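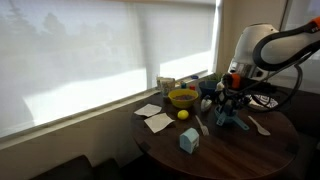

April, a bit after 2 p.m.

Back on the table layout for the Kistmont job, and I'm writing this up while I still remember which bowl I argued with myself over. Quick version for anybody skimming: keep the yellow bowl at the center back, keep the lemon in front of it, leave the shade down, and please don't swap the round table for a square one, however much easier the square one is to get through the door.

Long version. The window is doing most of the work in this corner. With the roller shade down you get this big soft glow and the trees outside turn into gray smudges, and I love it, but it does mean that everything on the table is lit from behind. Clear glass looks terrific like that. I put the cup back by the sill, to the left of the yellow bowl, and it picks up the light so nicely that I nearly gave the whole table over to glassware (I didn't, we only have the one cup I like). Dark things have a harder time. The dark blue bowl goes very heavy against brown wood, and if you squint it more or less becomes part of the table. I've left it in for now with the little white piece in front of it, which helps a lot – your eye finds the white first and then works out that there's a bowl.

The yellow bowl was the easy decision. It's loud, it's cheerful, and the brown and purple bits in it look good against the rim. Nermina Stojanović came by before lunch and said the yellow bowl and the lemon together were too much of the same thing. I see her point! But I tried a version in my head with the lemon over by the plate and it just got lonely over there, so the lemon stays. Nermina, if you're reading this, you can have your way on the next one.

The plate. I go back and forth on the plate. It's the white one with the black swirls, and it's sitting toward the back on the right, and I think it's the nicest thing we own in this whole category. It's also the busiest. Next to plain colors it wants all the attention, so pushing it back seemed right. If we get the Vrettos plates in time I'd like to try a plain cream one in the same spot and see if I miss the swirls. I suspect I will.

Then there's the light-blue stand. I still don't know what to call it. The inventory has it down as "rack, small" and the label on the storage bin says "holder (toy?)", so whoever fixes the inventory next, pick a name and I'll go along with it. Whatever it is, the color is great on dark wood. It's pale enough to stay visible on the shadier side, where the blue bowl struggles, and those splayed legs give it a bit of personality. More of that color, please. I've put a note on the Toro order asking if they do anything else in it, a saucer or an egg cup or whatever, as long as it's small.

Stuff to sort out:

Window sill. It's pale and the top edge catches the light, so any dust on it is going to show. Wipe it down first thing, before anything goes on the table, or you'll be leaning over the glass cup to reach it. Ask me how I know.

Bowl contents. Refill from the tall jar on shelf 31, and leave a little room at the top. The last batch got filled right up and I was finding bits under the radiator for 2 days.

Table finish. I want to go over the top with the soft cloth and the Rolteddale wax, one thin coat, late in the day when the glow has gone off it. I did it in full light last time and couldn't tell where I'd been and where I hadn't. The tin is almost finished, by the way. Somebody order another, the 1000 ml one if they'll still sell it to us.

Shade. I'd like to try it raised a hand's width for comparison, mostly out of curiosity. My guess is the bottom strip will be so bright that the cup disappears completely, and then I'll put it back down and feel silly, but let's at least look.

One more idea before I go wash up. A lot of what we've got is round or roundish – bowls, plate, cup, lemon, the table itself. The blue stand, the peaked carton and the fork are the spiky customers. I want to try a folded napkin, something with a real corner to it, maybe in the gap at the front left. Plain linen, no pattern, the plate has that covered. I'll dig through the fabric drawer tomorrow morning and add what I find under this entry.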